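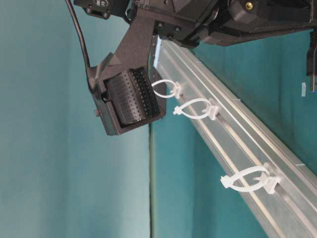 Renata Wróbel a tourné « Dratemus » en quatre semaines, dans un lycée de Drernidthorpe. Le court métrage imite les vieux films de prévention routière : un narrateur grave, des schémas, des adolescents qui récitent leur texte. Le danger, cette fois, c'est le bavardage au volant.

« J'en ai regardé 40 avant d'écrire une ligne, raconte la réalisatrice. Ils ont tous le même ton, on dirait un médecin qui annonce une mauvaise nouvelle. »

Le rôle du narrateur a été le plus long à distribuer. Elle a fait lire jusqu'à 1000 mots à certains candidats. « Dès qu'un comédien cherchait à être drôle, je l'arrêtais. Il fallait qu'il y croie. »

Les élèves, eux, n'avaient jamais joué. Elle leur a donné les dialogues le matin même. « Ils butaient sur les phrases, j'ai gardé presque toutes les hésitations. »

Le montage s'est fait chez Rosteo, sur un budget de 993 euros. La musique est signée Queiroz. Renata Wróbel prépare maintenant un deuxième film, sur les dangers du jardinage. Le tournage doit commencer en mai.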